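Selano Tabletop Water Dispenser, white and purple

Price: 73, bottle not included
Sold by Flalten Home

I've been selling small kitchen stuff for a good while now, and this little dispenser is one I'm always happy to put back on the shelf! It sits right on a counter or table, so you don't need floor space for it, and you don't need a plumber either. You drop your bottle upside down into the ring on top and that's the setup done (well, plug it in too).

The top half is white and the bottom half is a shiny purple. I wasn't sure about the purple when I first ordered them — then my sister saw one and wanted it for her office, and I've come around. If purple really isn't your thing, the Lerham model is plain gray and costs a bit more.

Power: 600 watts for heating
Cord: 30 inches
Bottle: standard screw-free neck, upside down
Color: white top, purple body, white ribbed base

The cord is on the short side, so measure to your outlet before you order. I've sent out over 2,000 of these and that's the one thing people write to me about.

Cleaning is easy. Unplug it, take the bottle off, and go over the outside with a soft damp cloth. Dust likes to settle along the edge where the white top meets the purple, so run the cloth along there with your finger behind it. Skip the scrubby sponges, they dull the shine. The well inside the ring needs a wipe every time you change bottles, and please don't pour cleaner in there!
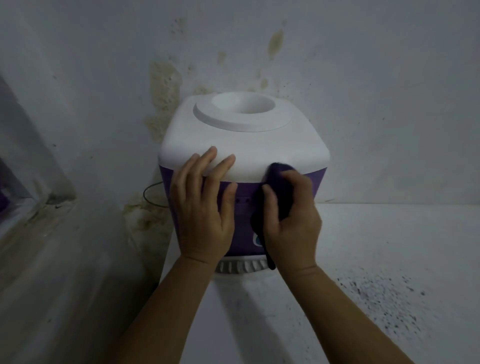
I ship from the Leung Street store most mornings, and orders in before noon usually go out the same day. Spare taps and drip trays are on the parts page, and they fit the older Selano too.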